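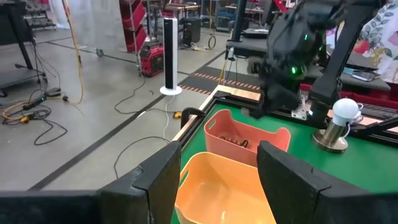

Left wrist view, two-basket task. The orange basket is empty, the pink one has a small dark object inside.

Print this message | E-mail this message

Subject: Re: [plenach-users] How many demonstrations before first training?
From: Desta Moges
Date: June 27, 2020

Hello all,

Thank you for the many answers to my first question. I reply to the message from the Skaltmont group, because it is closest to our problem.

> We read that you collect with two arms and that many of your
> episodes are thrown away. Can you say how many you keep, and
> what is the rule for throwing away? We use Plendasent for the
> recording and we keep everything, also the bad ones. Our policy
> learns to hesitate over the basket and I suspect the data.
> Do you also change the position of the baskets, or only the object?

We have now 1727 episodes recorded for the basket task. From these, 261 are marked as bad and do not go into training. We do not delete them. They stay in a separate folder, with a short text note from the operator.

Our rule is simple. An episode is bad if the operator stopped in the air for more than 2 seconds, if an arm touched the table border, or if the object fell outside of both baskets. A missed grasp which is corrected at once we keep. In our first set we removed also these, and the policy did not know what to do after a miss. It closed the fingers on nothing and continued to the other basket.

About your hesitation: please look at the wrist view of your episodes, not only the top view. When the gripper is low, the fingers take a large part of the image, and the object can be hidden behind one of them. The operator who looks from the side of the table sees it well, but the network does not. We asked our operators to come from higher and a little slower, and the waiting over the basket became much less.

For the positions, yes, we change both. After each 100 episodes we move the baskets and exchange their places. Before, the orange one was always nearer to the left arm, and the policy learned the place and ignored the color. Yurchenko found this when he turned the table setup by half and everything failed.

I have still two questions to the list:

1. Does somebody record with the background changing? Our workshop is full of equipment and I do not know if it is better to put a curtain behind the table or to leave it.

2. How do you write the notes for bad episodes? Ours are free text and difficult to search.

We want to freeze the set in August, so answers before this are very welcome.

With best regards,
Desta Moges

Last updated: same day as posting
Contact the list owner | Copyright remains with the authors of messages | Back to top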